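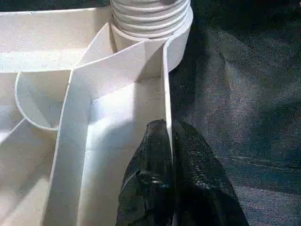

Benmont Plastic Cleaner, 17 oz. Spray Bottle

Item: BPC-17
Also sold as: 8 oz. refill concentrate (BPC-8)
Made by Benmont for Nivbridge Household Supply
Page updated 3/1/21

White plastic is a fine idea for the first week. After that it collects dust in its corners, fingerprints on its flat parts, and a general air of having been stored in a garage, often because it has been stored in a garage. Benmont Plastic Cleaner is a mild, low-foam spray for hard molded plastic of the kind that ends up in bins, shelving, fan housings, lawn chairs, and the drawers of refrigerators we would prefer not to discuss.

It smells faintly of cucumber. We asked for no smell at all and this was the compromise.

What it does

The spray loosens dust, light grease, pencil, shoe scuffs, and most of what a child can do with a sticky hand. Textured and matte finishes tend to hold on to dirt more stubbornly than glossy ones, so let it sit for a minute before you wipe. Glossy plastic can be wiped right away.

It leaves no shine. If you want your patio furniture to gleam like a dashboard at a car dealership, there are products for that, and your guests will slide off the chairs.

What it won't do

Yellowing is a change in the plastic itself, and no amount of spraying will talk it out of it. The same goes for scratches, melted spots, cracks, and permanent marker that has been there since October. We get letters about the marker. We are sorry about the marker.

It also won't remove the gum left behind by price stickers. Use Soder Label Lifter first, then come back to this one.

How to use it

Shake out or vacuum any loose dirt. Spray from a hand's width away until the surface is evenly damp. Wait a minute, longer on a matte finish. Wipe with a soft cloth, turning the cloth when it gets gray, and go over the piece once more with plain water if it will be touching food.

For anything with ribs, dividers, or deep little compartments, put the cloth down and get a brush. Our 6-inch Soder Detail Brush is made for it, though an old toothbrush is nearly as good and you already own one. Work from the top edges of the walls down to the floor of each compartment, then rinse and stand the piece on its side to drain. Corners hold water longer than you would think - leave it overnight before you stack it or put anything paper inside. 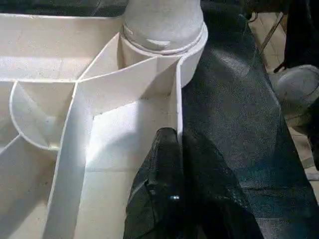 Matte white plastic, with thin walls, tight corners, and a few gray specks and smudges.

Don't use it on

Clear acrylic, phone and computer screens, eyeglasses, painted plastic, or anything that is plugged in. Test a hidden spot first on colored plastic. Red is the one to watch.

Using the refill

Pour the whole 8 oz. concentrate into an empty 17 oz. bottle and top it up with cold tap water. Add the concentrate first if you can stand to wait for it, or add the water first and it will mix more slowly but with less froth. Either way, tip the bottle over a couple of times instead of shaking it. The spray head comes apart for rinsing and goes back together in only one direction, which you will find on the second try.

Details

Size: 17 fl. oz. (ready to use) or 8 fl. oz. (concentrate)
Case pack: 6 bottles, one size per case
Color of liquid: pale green
Scent: cucumber, more or less
Sprayer: adjustable, mist to stream, with an off position
Storage: indoors, above freezing, cap or nozzle closed
Keep away from children and pets. Don't mix with bleach or any other cleaner.

Questions we get

Can I use it on a shower curtain?
You can, but it was made for hard plastic and you'll go through a lot of it. A washing machine does a better job.

Is it safe on the inside of a fridge?
Yes, with food removed and a plain water rinse afterward. Take the drawers out first. You've been meaning to anyway.

Why did the bottle change?
The old one had a handsome square shape and fell over constantly. The new one is round and dull and stays where you put it.

Shipping and returns

Orders leave the Nivbridge warehouse on weekdays. Unopened bottles can come back within 14 days for a full refund, less postage. Opened bottles can't be returned, but if the sprayer fails we'll mail you a new one. Send the item number and the code printed on the bottom of the bottle, and please empty the bottle a little before you turn it over to read it.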